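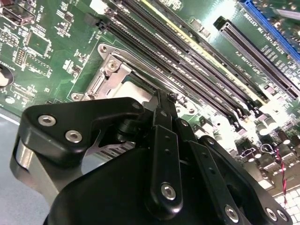
Visit notes: the Plustdale open day

April 21, 2025
By the course tutor, Automation in Practice

The visit to the Plustdale workshop counts as the practical part of Unit 6, and these notes cover what we were shown at the first bench, what was said about it and what you need to hand in. Plustdale takes in old desktop computers and strips them for parts. The demonstration was about handling a bare motherboard with a robotic gripper and a camera mounted close to it. A green board of this sort is a hard thing to work on. The CPU socket has a metal bracket round it and a long silver lever along one edge, and the four memory slots run close by, so a fingertip that comes down to the socket has very little space to either side. Keep that in mind when you read the section on approach angles.

The job

The full task at the bench is called Dirno. It has three stages: find the board, find the socket, open the lever. Only the second and third stages use the gripper. The first is done from a camera above the bench, and the operator can correct the result by hand before the arm moves.

Plustdale has logged 3,646 runs of Dirno since last August. A run is counted whether it finishes or not. Runs that end early are kept with a short note on why, and the staff said these are the ones they go back to most often.

Finding the socket

Boards differ in layout, so the position of the socket can't be fixed in advance. The software, Andusier, looks for large, regular shapes first. Memory slots are useful for this. They are long, straight and parallel, and once they have been found they give the direction in which the board is lying. The board does not need to be square to the bench.

Glare was the main problem raised. Bright light from one side can wash out part of the board while the rest stays easy to read. The workshop has tried dimmer lamps, but then the small printed labels are lost. The present answer is to take a second view from a slightly different angle and compare the two.

Approach angles

The arm comes in at 37 degrees from the bench top. A steeper approach would bring the body of the gripper over the socket and hide it from the camera. A shallower one risks catching tall parts near the edge of the board, such as upright capacitors and wire connectors. Write the angle down, as you will need it for question two.

Force

The fingertips are narrow and the limit on pressing force is set low. A load lever needs a push down and a small move sideways before it will lift. People do this without thinking about it. For the arm it has to be set out as two separate moves, with a check between them. If the force rises too early the arm stops and backs off along the path it came in on.

Sikora

Sikora is the name of the teaching mode. An operator guides the arm by hand and the positions are stored, then played back at a lower speed. New staff spend 33 hours on Sikora before they run the bench alone. Several of you asked if this could be shortened. The reply was that it had been longer in the past — no figure was given.

To hand in

One page on the task, in your own words, covering the following:

1. Why the direction of the board is found before the socket.
2. What would change if the approach angle were made steeper. A rough sketch is fine.
3. One other part on a motherboard that the same gripper might handle, and one that it could not, with your reasons.

Work may be typed or handwritten. Put your group letter at the top.

Related items
Unit 5 handout: Cameras on moving arms
Unit 6 reading list
Unit 7 handout: Force limits and safe stops
Bench safety sheet (revised)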